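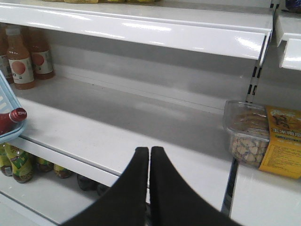
8 November 2023

Household survey, inequality module. Second cleaning pass on the Letunia file.

Loaded the raw export again from scratch and reran the merge with the roster. 742 households after dropping duplicates. Ankit had a higher count last week but he was still carrying the August pilot interviews. Those are now in their own file and should stay there.

Income block: item nonresponse is worst on remittances and rent received. Left as missing for now. Do not code blanks as zero, the old Clendard script does this and it pulls the bottom decile down. I commented that line out and put a note next to it.

Equivalence scale: square root of household size for the main tables. Socorro Muñoz wants the per capita version as well so that we can compare with the Preda report, which used per capita throughout. Both are now computed in the same step (inc_eq, inc_pc). Ranking of districts changes in the lower half depending on which one is used. Large households in the river districts move most.

Poverty line set at 60 percent of median equivalized income. Median is weighted. Checked by hand on one district, matches.

Gini: ran with and without top coding. Two households in Vomari account for most of the gap between the two runs. Pulled the paper forms for both. One has annual income entered in the monthly field, corrected. The other looks genuine, keep it and report both versions.

Weights: still using the provisional set. Malhotra to send the final ones with the revised nonresponse adjustment. Standard errors are not worth quoting until then.

To do
Bootstrap by cluster, not by household
Consumption module, same checks
Ask Socorro which price deflator applies to the rural strata
Rename the district codes so they match the map file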